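Bivorell : code promo qui saute au panier, normal ?

tikok_34
Salut, le lot de pochettes cadeaux Bivorell passait à 7 € avec le code de novembre. Je valide, hop, retour au prix plein. Deux essais, deux navigateurs. Quelqu'un a réussi ?

marmotte-deals
Passé hier soir sans souci. Faut un compte neuf je crois. Ancien compte = refusé, et ils le disent nulle part dans la page.

tikok_34
Ah. Compte de l'an dernier, donc mort. Merci quand même
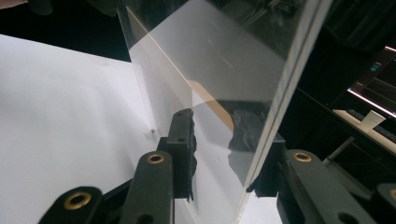
zebulon59
Le code c'est une chose, les frais de port c'en est une autre. Chez Bivorell offerts seulement au dessus d'un certain panier, sinon vous perdez tout l'avantage. Moi je regroupe avec des trucs pour la maison, genre une grande plaque transparente rigide comme celle de ma photo, du coup le port saute. Attention par contre aux rayures, la mienne a des marques en surface, ça se voit surtout avec les reflets.

marmotte-deals
Mouais. Acheter plus pour payer moins de port, c'est exactement ce qu'ils veulent. Pas d'accord du tout. Fasero fait le même lot un peu plus cher mais port compris, c'est vite calculé.

zebulon59
Sauf que Fasero livre en trois semaines — j'ai testé à Noël, reçu en janvier. Super pour des cadeaux.

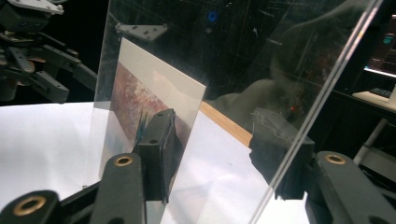
lilou.bonplan
On peut cumuler le code avec les points fidélité Estik ? Les points d'abord, le code ensuite, dans l'autre sens le panier se remet à zéro.

Testé ce matin avec 1 000 points, passé du premier coup. J'en avais 1,111 affichés (oui avec une virgule, leur site est à moitié traduit), le reste est toujours sur le compte.

tikok_34
Ok je tente avec le compte de ma soeur. Et le plafond ?

lilou.bonplan
6 lots max par commande. Au dela le code saute sans prévenir, c'est peut etre ça ton probleme au départ d'ailleurs, t'en avais mis combien ?
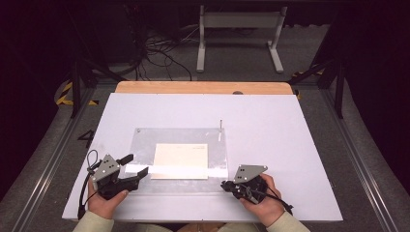 Et regarde aussi la boutique Mazandarani, ils reprennent parfois les codes Bivorell — meme groupe apparement. Moins de choix mais le stock tient plus longtemps.

tikok_34
Huit lots... bon. Je refais avec six ce soir

marmotte-deals
Mazandarani même groupe, t'as une source ? Jamais vu ça dans leurs mentions légales.

lilou.bonplan
Non, juste que le code est passé chez eux le mois dernier. A vérifier donc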